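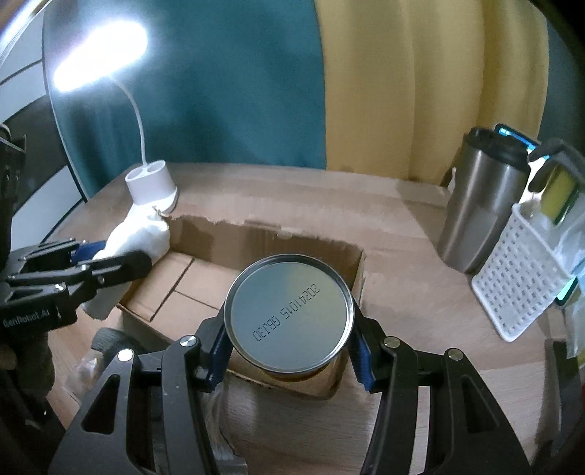
Habibur Talukder would sooner talk about seams than about dates. A tin is judged by the public on what is printed on it, he says, and by the people who make it on a strip of folded metal hardly anyone looks at.

We spoke in the records room at Ploltby, the packing site where he has looked after seam inspection since the line was moved from Flekville. The shelves behind him hold the tear-down sheets for every shift, filed by seaming head. He prefers paper for these. The figures are also typed into a database in the evening, but the sheet is the version that gets signed.

A double seam is made in 2 operations. In the first, a roll tucks the curl of the lid under the flange of the body. In the second, another roll with a flatter groove presses the hooks together and squeezes the sealing compound into whatever gaps remain. "If the first operation is wrong, the second can't put it right," Talukder said. "It will only make it look tidy. You get a seam that measures well on the outside and has very little overlap on the inside."

For that reason he puts limited trust in outside measurements. Thickness and length are taken with a micrometer at several points around the rim, and both can fall within limits on a poor seam. The useful figures come from cutting the seam and reading body hook, cover hook and overlap on a projector, then stripping the cover hook off and looking along it for wrinkles. Wrinkling is given a tightness rating by eye. Smooth all the way round is recorded as 100.

I asked how far two inspectors would agree. "On the overlap, very well. On the wrinkle, less well than they think." Last November he had 2 of them rate the same 50 cover hooks without conferring. They differed on 14, nearly always by one step, and mostly in the middle of the scale. The result was a set of reference hooks mounted on a board, which new staff are now asked to handle before they rate anything.

The Catacutan heads, fitted at the move, hold their setting better than the old ones but are less forgiving of worn chucks. Talukder would like the chucks changed on hours run. At present they are changed when the trend on the sheets begins to drift – a method he describes as "waiting for the evidence".

He was brief on dents. A shallow dent in the middle of the body doesn't worry him. A sharp one across the seam does, and he would not open that tin to find out. Swollen ends he would throw away, whatever the date.

Skovmont, which supplies the lids, has proposed a lighter gauge of plate. Trials begin once the compound weights have been agreed. Talukder has asked for the first pallet to be kept back for tear-down, and has cleared a shelf for the sheets.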